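6 February 2020

Woke at five to the sound of the upstairs radiator clearing its throat. Could not get back to sleep, so I lay there and composed the letter to the Jitcombe water company again. It gets better every time and will never be sent. The bill is still on the fridge. $498 for one quarter, for a man who lives alone and showers like he's late for a train.

Cold all day. Soup for lunch, the lentil one, third day running.

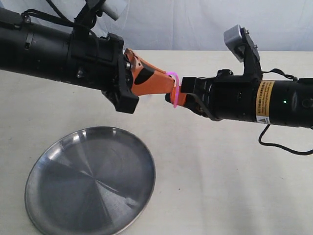
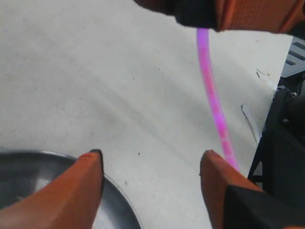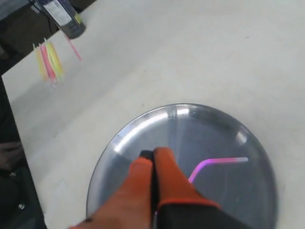

Consuelo called before I'd finished my coffee. She had read the bill I sent her and wanted to know whether I had a pool. I said no. She asked whether I was sure. I have a second-floor apartment and a bathtub with a brown stain shaped like Florida, so yes, I was fairly sure. She told me to put food coloring in the toilet tank and wait. I had none, and walked to Gustumard in the wind to buy some. They only had it in a box of four colors with a picture of cupcakes on it, and the girl at the register asked if it was somebody's birthday. I said yes.

Went with blue. Set the oven timer for half an hour and did the crossword, or the left side of it. When the timer went off the bowl was the color of a swimming pool, so I suppose I do have one after all and owe Consuelo an apology.

So it's the flapper. I didn't know there was a flapper. I have been paying to pour clean water down a pipe, day and night, since October at least. Read up on it for an hour and now know far too much. There are two-inch flappers and three-inch flappers. There are people online who feel very strongly about red ones. One man had posted 2000 words on chain slack, and I'm ashamed to say I read to the end and then looked to see if he'd written anything else.

Walked back to Gustumard. Same girl. Bought a two-inch flapper and did not explain how the party was going.

Put it in around four. It took ten minutes, plus another forty to find where the shutoff valve was (behind the hamper, painted over, stuck). Got it moving with a wrench and some language. Skinned a knuckle. Then green coloring, timer again, more crossword. Bowl stayed clear. I stood there looking at it longer than a grown man should.

Told Uriel on the phone tonight, expecting some kind of praise. He said he changes his every couple of years, "like anybody." He then talked for a long time about his gutters. He's had a quote for $2370 from an outfit in Ostudham and wants me to come look at them, apparently on the strength of my new reputation in plumbing. I said I'd think about it. I do not like his ladder.

Araceli left a note under the door about the hallway light again. It's addressed to "All Residents," but mine is the only door she can reach without her glasses – I believe the others have gone uninformed for years. Will get a bulb tomorrow, if I can face the girl at the register a third time.

Still have yellow and red left. Knuckle sore. The tank is quiet, and now I can hear the refrigerator.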